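Ticket: Sorting arms drop the cable halfway (student project)
Opened by: Gudrun Schmieder
Status: open, waiting on parts

Hi all, me again from the Cevano robotics club! We're still on the cable sorting task for the spring competition, and I'm dumping everything I know in one place so Bastian doesn't have to dig through my messages. Short version: the arm picks up the white cable, starts the move to the other tray, and then lets it slip on a lot of runs. February was fine. Then we updated the controller and it all went sideways. 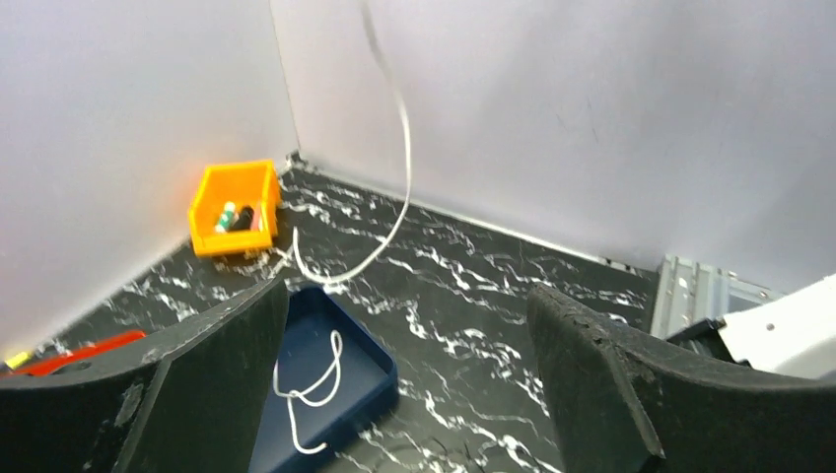 Did the calibration file survive the update?
It got overwritten with the default one, so I copied our old file back from the backup and restarted both arms.

That helped a little, but the drops kept coming. Next I went through the log from the long run (1,089 lines, my eyes!) and the gripper closes on time, every time. The grip force is what's off. It's set to 70 in our script, and the log shows it sagging during the move, by up to 109 counts on the motor current reading. So my guess is the force setting gets ignored once the arm starts swinging. I tried slowing the move way down, and it slipped anyway, just slower. 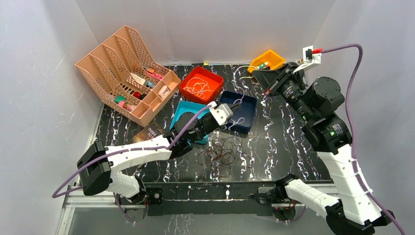
Then I swapped the gripper settings between left and right, thinking it might be one bad motor. Nope, same sag on both sides. I also rolled back the Taltora plugin, since it was the other thing we'd touched, and that made no difference at all, so I put it back. Please don't uninstall it again, Bastian, it took me forever to get the license to stick! 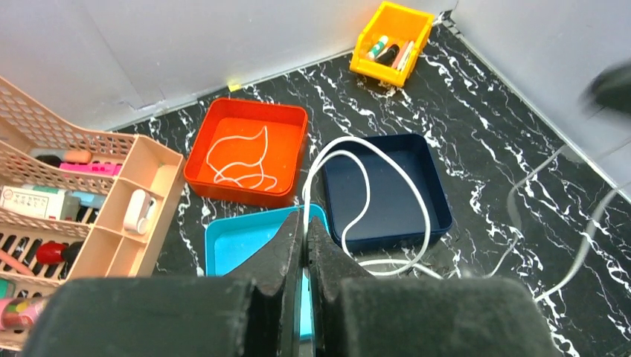 The grip point is my other suspect. We taught it with thick rope last year and never changed the closing width, and the cable we have now is thin. The jaw tips come in at an angle and nearly touch before they have hold of it, so there's hardly any room left to squeeze. I've got 2 ideas: teach a new closing width, or stick something grippy on the tips. I'd like to try the width first (it's free).

Reply from Bastian Voß, March 15, 2024:
Go for the width. I've asked Bauerfeind for rubber tips too. Send me the new log when you have it and leave the speed alone.

Me again: will do, new log tomorrow after class.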